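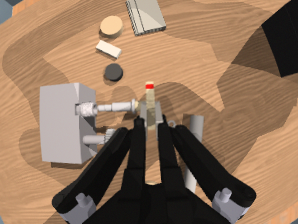
Speaker notes - grasp planning in clutter, Fahy stack
Slot: 14 minutes plus questions. Declan Dunne presents, Angus MacBrayne on the demo laptop.

Slide 1. Title
Name, group, one sentence on scope. This talk covers the software between a segmented point cloud and a closed gripper. Perception gets one slide. Arm hardware gets none.
Leave the render up while people sit down.

Slide 2. The problem
Thin part, standing between larger parts. The stick in the opening render is the case we tune against: slim, rectangular section, with a box and its fittings close on the left and a ring and a long cylinder on the right.
Point at the small pale-yellow tip beyond the flange. It nearly touches the left fingertip. Most of the talk is about that gap.
The older planner scored a grasp on the fingertips alone. The outer links spread wider than the tips, and in clutter they are what collides.

Slide 3. Pipeline
Cloud in, segments out, candidate grasps per segment, collision filter, ranking, approach path, close.
Everything from candidates onward runs in Fahy. Segmentation is the Clallham model, unchanged from November.
Say clearly that simulation and the real cell use the same planner binary. Only the driver layer differs.

Slide 4. Candidates
Antipodal sampling on each segment. We cap at 2,150 candidates per scene. On the slide's test scene, 1,901 survive the width check.
Long thin parts give many near-duplicates along their length. We cluster by closing axis and keep the best few in each cluster. Skip the clustering math unless asked; it is in the backup slides.

Slide 5. Collision model
Main change this year. The gripper is now modeled as linked convex pieces, updated at each step of the closing motion. Previously it was one swept box.
The swept box rejected nearly every grasp on the stick. It filled the space between the outer links and the inner bars, so any neighbor lying in there counted as a hit.
The linked model costs more per check. We get most of that back by testing the palm and outer links first and dropping out early.
Pause here. This is where questions came last time.

Slide 6. Padding
Two values, one for the fingertips and one for everything else. Tip padding has to be small or the planner refuses any part with a close neighbor. Link padding can stay generous.
Do not quote the numbers as general advice. They depend on our depth noise.

Slide 7. Control during closing
Position control until first contact, then force limit. If one finger touches early, the wrist shifts sideways to center the part before force comes up.
Known issue: the contact estimate is late on light parts, and the part tips before the wrist reacts. Angus has a patch in review that uses motor current slope. No results to show yet - say so.

Slide 8. Demo
Angus starts the Brultis viewer before this slide, not during it. Loading takes a while on the projector machine.
Run scene 2. Show the collision overlay off, then on. Rotate the view so the audience sees the links from the side; from overhead it is hard to judge clearance in height.
If the viewer hangs, go to the recorded run in the backup folder and keep talking.

Slide 9. Limits
Rigid parts only. No regrasping. Shiny parts still lose depth points and come out as split segments, and the planner then treats one half as an obstacle to the other.
Rendered scenes have clean depth. The noise model we add covers edge dropout but does not cover reflections.

Slide 10. Next
Joint planning of approach and grasp. At present a good grasp can be ranked first and then fail on the path, which wastes a cycle.
Port to the Nolotwood cell once its calibration is redone.

Likely questions
Why not learn the grasp score? We tried it as a ranker on top of the geometric filter. It helped on compact parts and made little difference on thin ones.
Is the code open? The collision library, yes. The drivers, no.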